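Chapter 4
Putting a Band on the Road

By Lăcrămioara Ene
1 May 2022

38 shares | 6 comments

We use cookies to remember your reading position and to count visits. By continuing to read you accept this. Manage settings

When a group announces a tour, the public sees a list of towns and dates. Most of the work behind that list has been done already, often a year before the first ticket goes on sale. This chapter deals with that work: how a route is chosen, how the money is divided, who travels, and what has to be in writing before anyone loads a van. Chapter 5 takes up the show itself, from the get-in to the final clearing of the stage.

The examples are drawn mainly from rock and folk touring on a small to middling scale. Orchestras and opera companies work to different agreements, and readers who intend to work with them should turn to Chapter 11 after finishing this one.

4.1 What a tour is for

A tour used to be treated as a way of selling records. A company would lend the band the money to travel, expect the concerts to lose some of it, and recover the loss from sales in the shops. As income from recordings fell, the order was reversed. For many working bands the concerts now bring in the larger part of the year's earnings, and the album is put out partly to give people a reason to buy a ticket.

The change affects planning in several ways. A tour which is allowed to lose money can take in towns where the band is hardly known. A tour that has to pay wages must lean on places where an audience already exists. Most tours are a mixture, and the manager's first job is to decide how many nights of each kind the budget will stand.

Anniversary tours are a case of their own. A band plays one well-known album from beginning to end, usually in the original running order, and fills the rest of the evening with other songs. Promoters like them because they are easy to describe on a poster. Musicians have mixed feelings. A running order made for two sides of vinyl may put the quietest song just where a concert audience is getting restless, and some parts were built up in the studio from more instruments than there are players on stage.

4.2 The people involved

The artist employs a manager, who looks after the career as a whole. The booking agent finds the engagements and takes a percentage of the fee. The promoter hires the hall, pays for advertising, sells the tickets and carries the risk if they do not sell. The tour manager travels with the party and is responsible for getting everyone to the right building at the right hour, with the right papers.

In a small group one person may hold two or three of these posts. Cirilo Xolalpa managed the folk-rock band Negi for six years and drove the van for the first four of them. His account books from that period are used in several of the exercises in this chapter, with his permission. They are useful because he wrote down small costs that other managers leave out: parking, strings, laundry, a replacement kettle.

The agent and the promoter are on opposite sides of the bargain, and students often mix them up. The agent acts for the artist and wants a high fee. The promoter buys the artist's services and wants a low one. Both want a full hall.

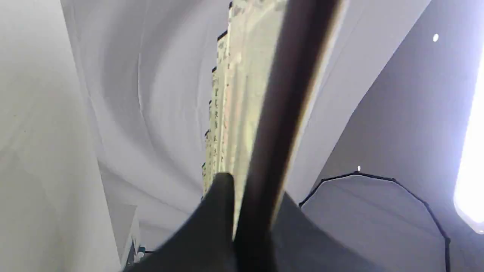
Department of Music and Live Events, Cadelholm College

4.3 Choosing the route

A route is normally built around a few fixed points. These are dates that cannot be moved: a festival, a large hall with only one free night, a radio concert. The agent fills in the nights between them, trying to keep each day's drive short enough for the crew to arrive by early afternoon.

Consider Negi's July tour. There were 16 concerts, and the two fixed points were an open-air festival at Sarnberg in the first week and a hall in Cadelholm on the last night. Sarnberg paid well but insisted on an exclusion clause. The band could not appear within 100 miles of the site in the month before the festival. This ruled out three towns where Negi had always drawn good crowds, and the agent had to decide whether the festival fee made up for them. She accepted, and moved the three towns to the autumn.

Exclusion clauses are common and can be negotiated. The distance, the period and the kind of event covered are all open to discussion. A clause that forbids ticketed concerts may still allow a short set in a record shop. The wording should be checked by the manager before the contract is signed, and a copy kept by the tour manager.

Rest days also have to be placed. A day off costs nearly as much as a working day, as hotels and wages are still paid and no fee comes in. Leaving them out is a false economy on any run longer than a week. Singers suffer first, and a single cancelled concert will usually cost more than two days of rest.

4.4 Forms of payment

There are three usual arrangements. Under a flat guarantee the artist receives a fixed sum however many tickets are sold. Under a door split the artist and the promoter share the takings in an agreed proportion, and nothing is guaranteed. Under a guarantee against a percentage, the artist receives whichever is the greater of the two.

The third is the one most often met in halls holding up to 1,000 people. It depends on a clear statement of costs, because the percentage is worked out after the promoter's expenses have been taken off. Posters, hall hire, stewards, catering and card charges may all be on the list. The tour manager goes through the figures with the promoter on the night, a meeting known as the settlement, and should ask to see receipts.

Ticketing software has made this easier. Negi's later tours used a system called Clerex, which gave band and promoter the same running total of sales. Arguments over the number of tickets sold became rare. Arguments over the cost of the catering went on as before.

4.5 When plans change

A tour may have to be altered because of illness, bereavement, bad weather or poor sales. The contract should say who bears the loss in each case. If a member of the band cannot play, the remaining members must decide whether to bring in a substitute, and whether the audience is to be told beforehand. Good practice is to announce the change as early as possible and to let the promoter know before the press. Some contracts name a key member, and without that person the promoter may withdraw or ask for a lower fee.

Terms to know before you read on: booking agent, promoter, guarantee, door split, exclusion clause, settlement, key member clause.

Get new chapters by email. Enter your address to join the newsletter. You can unsubscribe at any time.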